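About the Grestbridge Gripper Bench

Grestbridge is a small test shop in Wadisville. We compare grippers, arms, wrist cameras and motion controllers on assembly work with computer parts, and we write up the results for people who have to pick one and live with it. We do not sell hardware, and we take no commission from those who do.

The shop began as a side project at Omoregie, a contract repair firm that wanted to know which two-finger gripper could handle thin boards without bending them. Data sheets gave stroke and force. They did not give the width of the fingertip at the point where it has to clear a raised rim. We started measuring that, along with a few other things, and kept going.

What we test

Most of our requests concern thin, flat parts. The finger has to hold the part by a small strip of its edge, keep it square, and still leave room to reach a recess. Wrist camera placement matters here. The camera must see both fingertips and the part at the same time, and linkage grippers tend to block one or the other as they close.

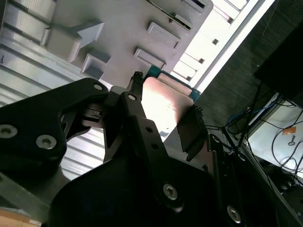
Flat part with a circuit board edge, held between linkage fingers. Wrist camera view.

Fingertip pads are tested as separate items. A pad that grips well on bare board may slip on a polished face. We run each gripper with the pads it ships with first, then with a standard set of our own, and report the two results on separate lines.

The current comparison is called Durnley, after the street the first bench stood on. It covers 4 grippers on the same arm with the same controller settings. Each gripper gets 500 attempts. An attempt counts as good only if the part is fully seated and the arm has not faulted. Partial seats are logged as failures with a note on the angle at contact.

Fixtures

Fixture plates are drawn in house. Lead-in angles and socket depth are recorded with every run, as a small change in either will move the results more than a change of gripper. If a client sends a fixture, we use theirs and say so in the report.

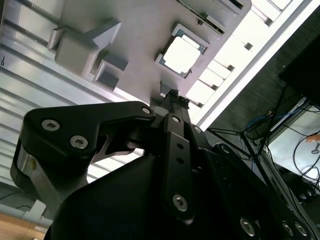
Fingertips close to a gray fixture with a square socket. Note the clearance at the small tab.

Camera checks are done at three light levels. Bright overhead panels and shiny metal produce glare, and a detector tuned in dim light will often lose the part edge under them. We keep exposure fixed within a run. Auto exposure is tested separately and listed in its own table.
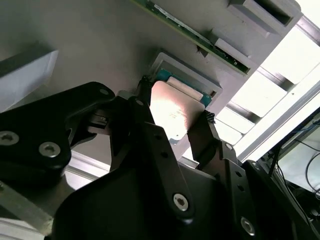

Bench Notes, No. 133, p. 4

The hardest step in our set is lining up a plate with a slot. Pitch error is the usual cause of a jam. With the wrist view, the operator can compare the upper edge of the plate against the rim of the opening before commanding the move. In the first gripper's 500 attempts, 372 were good. Most of the rest were logged as pitch errors at contact, and none were drops. We have since added a pause before insertion to the test script. Older results have not been adjusted for it.

The bench

Work is done on a slatted aluminum table, which lets us clamp a fixture or a computer case at any point along the slots. A fixed camera covers the work area, and its footage is the record we go back to when the controller log and the wrist view disagree.

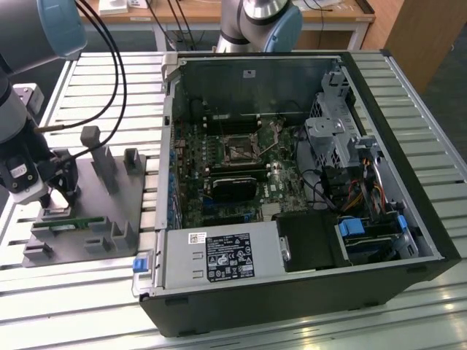

Two-finger gripper over the fixture plate and a memory module, with an open computer tower alongside.

Working with us

Reports go to the client first and are published after a comment period. Raw logs are available on request in plain text. We do not test suction tools or grippers with more than three fingers.

The bench is booked through the end of September. Requests should state the arm, the controller version, the part and its tolerance.

Page last revised August 15, 2020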